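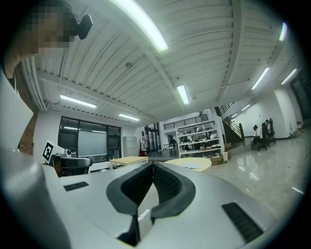
Suketti Round Table, Light Wood

A plain round table for workshops, studios, staff rooms and shared offices. The round top has no corners to catch a hip on, so it can stand in the middle of a room with people walking past on every side. Most of our customers use it for reading, sorting paperwork or a quick meeting beside the benches.

Details
Top: round, light wood
Diameter: 100 cm
Weight: 19 kg
Colour: light wood only
Assembly: required, tools not supplied
Product line: Suketti, by Sturkico

In use
The table suits hard floors such as sealed concrete, tile and vinyl. If the floor is glossy, lift the table when you move it — dragging will mark the finish. On uneven floors, level it before tightening the fixings all the way.
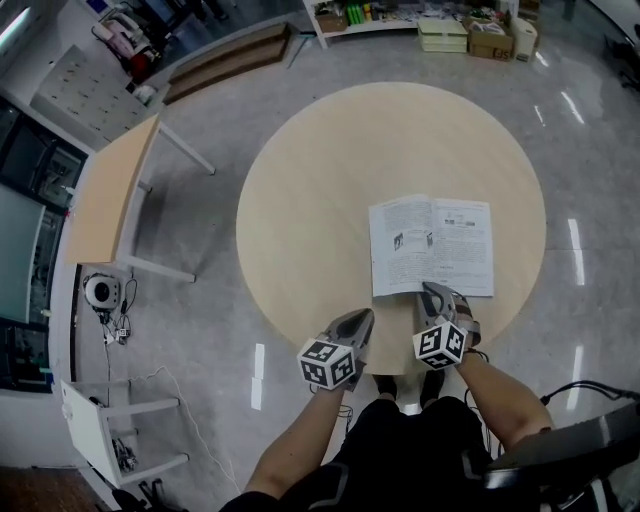

Round table in light wood with an open booklet on top. Small rectangular side table with white legs at left, sold separately.

There is room for an open manual or catalogue with space left over for a mug and a notepad. For two people working side by side, we suggest the larger Davis table.

Care
Wipe with a damp cloth and dry straight away. Use a coaster under hot cups. Solvents and scouring pads will dull the colour of the top. Check the fixings every January, or sooner if the table is moved often.

Delivery and pickup
Ships flat in one carton. Pickup is free from our Villanueva warehouse, where we keep over 26 in stock. Cartons fit in the back of most station wagons with the seats folded. Returns are accepted unassembled and in the original packaging.

Page updated 3 April 2018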